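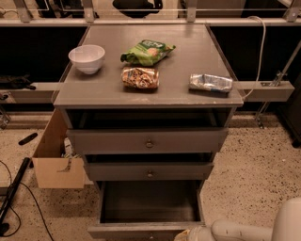 Sesten Panels

The Sesten Panels are a group of 40 egg tempera paintings on wood by Krishnamoorthy Krishnan, made for the reading room of the Sesten grain exchange and now divided between the Nallon Museum and private owners. The series records the river landscape between Nallon and the village of Onu, with one panel for each landing on the route. It is the largest group of works by the artist and the only one painted to a fixed size.

The name Sesten Panels was first used in the exchange's own inventory. Krishnan referred to the group in letters as "the river boards," and older sale records use that title. The two names cover the same works, except that the river boards sometimes include a trial panel that was never hung at the exchange.

Commission

The exchange asked for a painted frieze to fill the space between the bookcases and the ceiling. Krishnan proposed separate panels in place of a continuous frieze, so that single sections could be taken down when the roof leaked. The contract required the panels to be of one height, to carry no lettering, and to show no member of the exchange. It also set a penalty for late delivery, which was applied once, to the final group of six.

Krishnan traveled the route by cargo boat in April and filled three sketchbooks. The sketchbooks survive and have been used to identify most of the landings. In several cases the finished panel combines two sketches made at different points along the same bank.

Materials and technique

The supports are poplar boards, each made of two planks joined with the grain running horizontally. The backs were left bare apart from a coat of thin glue. On the front, a layer of fine linen was glued down and covered with white gesso, which was scraped flat and left unpolished. A slight weave pattern can be felt on most of the panels.

The drawing was transferred in charcoal dust through pricked paper, then fixed with diluted ink. Color was built up in short parallel strokes, with the darkest areas laid in first. Krishnan used a narrow range of pigments: yellow ochre, red ochre, green earth, bone black, and lead white. Blue occurs only in the sky of the Onu panel. No varnish was applied by the artist. Yellowed varnish found on the panels in private hands was added by dealers.
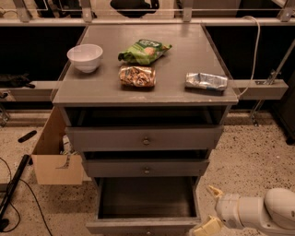
Subjects and arrangement

The panels were hung in the order of the river journey, beginning to the left of the reading room door. Landings on the north bank are seen from the water, and landings on the south bank are seen from the land. The horizon is at the same level throughout, one third of the way up the board, so that it formed a single line across the room.

Figures are rare and small. Where they occur they are shown loading sacks or waiting with animals. Buildings are drawn with ruled edges, and the ruled lines remain visible beneath the paint in the thinner passages.

The last panel, Onu at Low Water, is numbered 3752 in the exchange inventory. The number was painted on the back in white and led to its identification after the paper label had been lost. It differs from the rest in having a raised foreground bank and a cast shadow that falls toward the viewer.

Dispersal

When the exchange closed, its contents were sold in lots over two days. The panels were divided by wall, and the groups went to different buyers. The museum acquired the north and east walls directly. 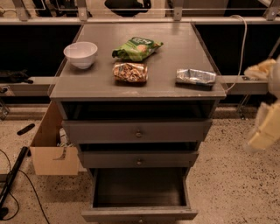
The west wall passed to a furniture dealer, who sold the boards singly. Several were trimmed at the sides to fit stock frames, and one was cut down to form a cupboard door. The south wall remained together in a private collection and was later placed on long-term loan to the museum. The present location of two panels from the west wall is unknown. Both are recorded in black-and-white photographs taken before the sale.

Condition and treatment

The most common damage is splitting along the plank joint, caused by changes in humidity. Cradles fitted to the backs during an early campaign made the splitting worse and have been removed from all museum panels. Flaking is limited to the lead white passages near the upper edge, where the boards were closest to the ceiling. Cleaning tests on the varnished panels showed that the tempera is sensitive to alcohol, and full varnish removal has been carried out on one panel only. 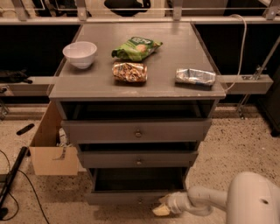
Bowl and packets on top of a gray dresser with open drawers.

Catalog

The standard numbering is that of the Codance catalog, which follows the original hanging order and gives the trial panel the letter T. Each entry has a description of up to 300 words, measurements, inscriptions on the back, and a list of owners. Inventory numbers from the exchange are given in brackets where they can still be read.

See also

Gesso
Nallon Museum
Panel painting
Pouncing (transfer method)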